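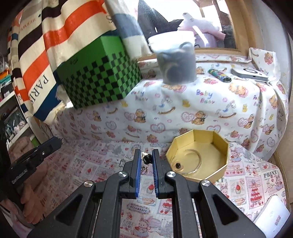
Small Things, Sorted
Gallery 10 – The trinket table

Welcome to the new page of my gallery. I live in Tillton and I collect small jewelry and the parts of small jewelry: beads, charms, bracelets, single earrings, clasps without a chain. Most of it comes from mixed bags which I buy at the Wednesday market on Akande Street. The seller weighs the bag and does not let you open it before you pay. The last bag was 900 grams, and I have been sorting it in the evenings since April.

My list has now 1,617 pieces. I write down every piece that is whole, also the ugly ones. Broken pieces go to a jar and wait for a repair day.

On the strawberry cloth
The cloth is pink and white, divided into small panels with strawberries, desserts and rabbits, and there is a tall strawberry cake with many tiers on it. My favorite is the pink rabbit who holds a strawberry. I know that a plain cloth is better for finding small beads, and a friend from the Ollon bead forum tells me this every time. I tried a gray towel for one week and I missed the rabbits.

The gold tray
It has eight sides and a smooth floor, and the color is gold inside. I like it for pieces that roll. A clear loop like a bracelet and one small round black bead are in it here. Clear pieces look very nice on gold, but they are difficult to see when the lamp is too strong, so I turn the lamp to the wall.

Black and shiny
The little glossy black piece looks like a bead, and the ornament beside it is gold and silver. I don't know yet if I will keep them in the same box. Black goes to box four and mixed metal goes to box seven, and for pairs like this one I change my mind often.

The silver tangle
Every bag has at least one. For fine tangles I put the metal flat on the cloth and open it from the middle with two sewing needles, never from the ends. If it is still closed after one cup of tea, I leave it for the next day. Please don't use oil if there are glued stones in it – I lost a nice brooch in this way.

How I keep them
After the sorting, everything goes to flat boxes with a lid. I bought mine from Gikum, an online shop for craft supplies, and I paid 260 for the full set with the labels. The labels were not good, they fell off in the summer, and I write now directly on the lid with a white pen. The boxes themselves are fine and they stand well on each other.

Translucent pieces have their own box, with a dark paper on the bottom. I made the paper from an old folder.

Exchange
I am looking for small black buttons with a metal edge, and for charms in the form of fruit, strawberries most of all. I can offer glass beads in green and brown, many single earrings and two watch chains. Write to me through the contact form, and please say what size your pieces are, in millimeters if possible. I answer usually at the weekend.

Back to Gallery 9 – Buttons from coats
All galleries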